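4.2 Using the Navach hand-held gripper kit in ordinary homes

Before we get to the numbers, it may help to say a little about how the kit came to us and what we hoped to learn from it. The Navach kit is sold by Grullmont as a hand-held gripper with its own camera, meant for people who want to record everyday tasks without setting up a full robot arm. We bought 2 kits at the ordinary price and used them for the whole of the study, and we are glad to say that both were still in working order when we packed them away in October.

We asked each household to use its own table and whatever was already on it, and we gave very few instructions beyond that. Fruit was a favorite, I suspect due to the season, and it proved a kind but honest test of the finger pads. Rounded things of different sizes, some smooth and some wrinkled, ask quite a lot of a gripper that closes along a single line (see Figure 3).

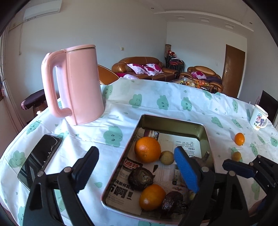

Figure 3. Work with the kit at a table in one of the homes.

Over the full study we collected 1,456 recordings, of which almost 600 involved moving a piece of fruit into or out of a container. The ribbed pads held larger fruit well, and our users seemed to grow fond of them. Small fruit was harder – a piece would often roll just as the fingers began to close, and people soon learned to come down more steeply and more slowly than the printed guide suggests. Deep containers called for patience too, as the linked arms need a fair bit of room on either side of the rim.

We compared these recordings with a smaller set made using the Jaiswal kit, which has a narrower hand and a shorter grip. Our users found it quicker around small items but tiring after long sessions, and most of them went back to the Navach kit quite happily when given the choice. A fuller account of comfort and hand strain is given in Section 5.

Print this article
E-mail this article

Related items
Mereana Stubbs: Finger pads for soft and uneven objects
The Ziduvden household task set, first release
Hand-held grippers: a buyer's review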